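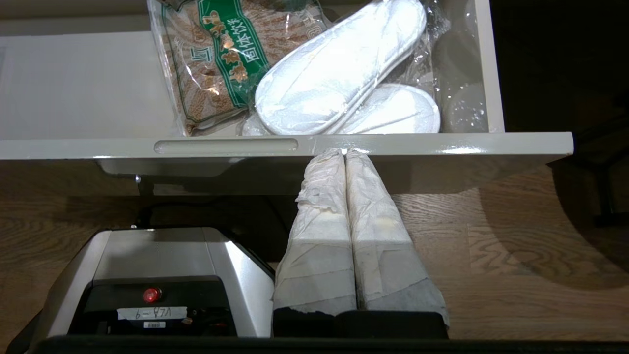
Há meses que ando a prometer arrumar a cozinha da Solís, e em fevereiro lá me deu a coragem – mais à conta da chuva do que da força de vontade, confesso! Comecei pelas gavetas, que são a minha perdição. Eu sou daquelas pessoas que guardam tudo o que trazem de viagem, e depois dá nisto: um saco transparente de grânulos castanhos, uma bebida sólida chinesa com uma faixa verde e letras douradas bem bonitas, de pé na mesma gaveta branca que um par de chinelos descartáveis ainda no plástico. Os chinelos vieram de um hotel em agosto (cinco noites, e nem os abri), a bebida foi presente do Teodoro Chávez, que jura que se faz com água bem quente e sem açúcar.

Desta vez pus uma regra simples: o que se come ou bebe vai para o armário da despensa, o que é de vestir ou calçar sai da cozinha. Os chinelos passaram para o quarto das visitas, onde já estavam outros dois pares à espera de dono. E comprei duas caixas com tampa na Drindell, das baixinhas, que cabem mesmo à justa – mais de 400 gramas de chá lá dentro e ainda fecham!

No próximo número conto como correu o armário das panelas. Se alguém tiver truques para as tampas, escrevam-me, que eu bem preciso.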